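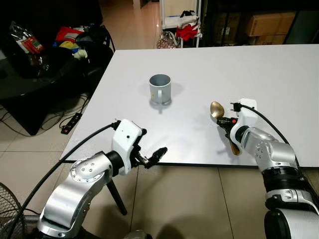

Meifang Song wants to know if blue in a painting always means the painter was sad. Her teacher told the class it does, and she isn't so sure.

Good for her. I'm not so sure either.

You have probably heard the list. Red is anger. Yellow is joy. Green is envy, or maybe nature, depending on which poster is up in the art room. Lists like that are easy to learn and easy to put on a test, so they get passed along. But who made the list? And did the painters ever see it?

Start with something plain. A painter needs paint, and for a very long time paint was hard to get. Some blues were made by grinding up a stone that had to be carried a huge distance. It cost a lot. If a painter used that blue 400 years ago, it might tell you that the person paying for the picture was rich and wanted everybody to know it. That has nothing to do with feeling sad.

Then there is the trouble of place. In some countries people wear white to a wedding. In others, people wear white to a funeral. So what does white "mean"? You would have to ask where, and when, and who was looking.

Colors also change as they get old. Varnish, the clear coat on top of many paintings, can turn yellow. Some reds fade until they are nearly pink. You may be staring at a gloomy brown sky and having deep thoughts about it, and the sky was blue when the painter went to lunch.
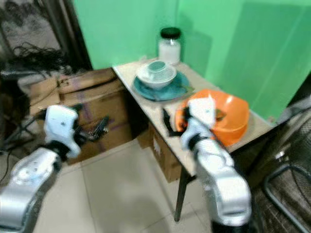 But colors do make me feel things, Ruan Molefe wrote to us. When I see a big red painting I feel kind of jumpy. Am I making it up?

No, Ruan. The feeling is real and it's yours. What I doubt is the next step, when somebody says that everyone must feel it too, or that the painter planned it. The Kalbridge gallery once asked 50 visitors to pick one word for a large red painting by Safavi. Only 15 picked anything like "angry." Other people said "warm," "loud," "tomato" and "curtains." The painting had no title, and the artist left no notes, so I don't see how any of them could be marked wrong. 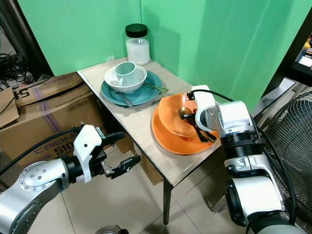 Sometimes we do have proof. A painter may have written a letter saying why a coat is green, or a whole town may have agreed that one color was only for kings. Then you can say what the color meant, and you can say how you know. That second part matters most to me.

So next time a grown-up or a museum sign tells you what a color means, try asking:

Who says so?
Did the artist say it, or did someone else say it later?
Did the paint look like this when it was new?

You might get a good answer. You might get "well, everybody knows that." Write down which one it was.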